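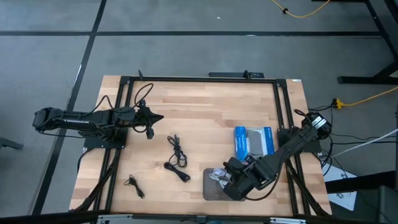

Good morning, and thank you all for coming in from the cold, I know the coffee out there is hard to leave. My name is Aitana Manzano, I look after customer trials at Misent, and I'd like to talk you through the Fillevus kit, which is our two-arm tabletop package for small packing and sorting jobs.

(Wait for the door to close. Water.)

I should say first that I came to this from the warehouse side, so if you want the motor talk, please grab Baltasar Tejada afterward, he'll be delighted, and you may miss your lunch!

What we ship is the pair of arms, the grippers, the framed table and 6 months of phone support. Evaristo asked me to mention the support twice, so I'll come back to it.

(Next slide.)
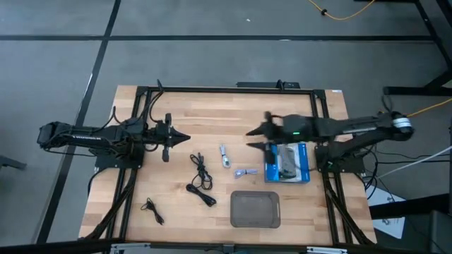

Stenden, Dec 11, 2024

Cables are what people ask us about more than anything, and I do understand why. A black one coiled up on wood, a short white one beside it, a blister pack, a soft-cornered case: every one of them wants a different grip. Our trial at Robles ran for three weeks and went through 400 pieces, mostly cords and small boxed goods, and Soledad Pacheco, bless her, kept the log by hand.

(Read from Soledad's log, the page with the folded corner. Don't rush it.)

Price comes up next. If they ask about the April version, say the table stays the same and the grippers are still being decided. Then the support again, for Evaristo, and questions.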